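Hand-held gripper faults: frequently asked questions

Maintained by Bríd Fitzgerald for everyone who collects demonstrations on the Jetania project. Please read it before messaging me. I will know if you haven't.

What happened in January?

We lost a batch of recordings. Over 11 working sessions, operators carried out table-wiping and tidying tasks with the hand-held grippers, and the tracking software recorded where it believed the grippers were. On 796 of the 2,009 takes, it believed the left one was somewhere behind the operator's head. The arm at Corrigan was then trained on the lot, and on its first supervised run it tried to wipe a table by way of its own shoulder.

Was anyone hurt?

No. Ilari Oksanen was on the stop button and pressed it with what he describes as enthusiasm. The arm's elbow cover cracked and a bottle of cleaning spray was lost. The area had been cleared beforehand, as the rules say it must be, and this is the part of the story we would like people to remember.

What was the fault?

The marker cube on the left gripper had been taken off for cleaning and put back a quarter turn out. Every face was still readable, so the software saw no reason to complain. It did its sums perfectly, starting from the wrong place. Whether it came out badly on a given take depended on which face the camera happened to catch, and that is why some takes looked fine and we spent so long blaming the lights.

Was it the lights?

No. Sylvain Vasseur replaced all of them anyway. They are very nice lights.

How should I hold the grippers at the start of a take?

Low and in front of you, with both cubes in view of the head camera. Wait there until the software has found the pair of them, then walk up to the table.

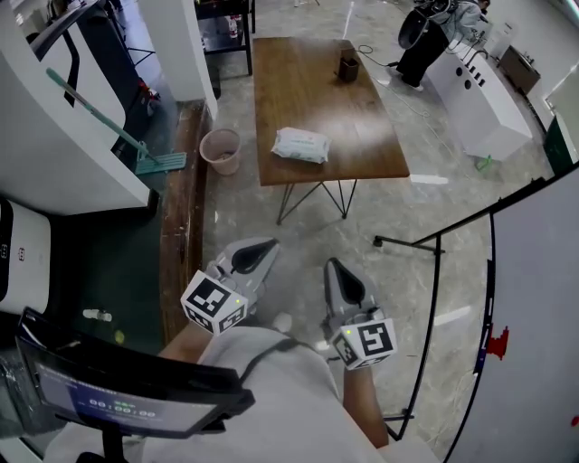
Both grippers held low on the approach to the table, marker cubes in view.

Keep your sleeves off the cubes. A cube with a cuff over half of it is worse than one you can't see at all, as the software will make a guess and stand by it.

Does a green light on the cube mean all is well?

It means the cube has power. It has no opinion on which way round the cube is. It was green for the whole of January.

How do I check the cube myself?

Compare it with the card in the gripper case, face by face, before the first take of the day and again after any cleaning. Then record the short test: touch the gripper tips together, hold them still, and look at the replay. If the tips meet on the screen as well, carry on. If they are a forearm apart, stop and put the gripper back in its case with a red tag.

Can I take a cube off?

You can't now. Urho Tikkanen has fitted a locating pin, so it only goes on one way, and he keeps the tool. Wipe it where it is with a damp cloth. Solvent lifts the black print, as we learned on a separate occasion.

Can the bad takes be saved?

Some of them. Aurelio Salcedo has written a correction for the quarter turn and has recovered almost 200 so far. The others are in a folder called DO NOT TRAIN. Please do not train on it. It should not need saying — it has needed saying twice.

Who do I tell if something looks wrong?

Me, or the Iltness support desk if I'm away. Send the take number and say which hand. "The robot is being weird" was the full text of our first January report, and although it was correct, it took us a while to act on it.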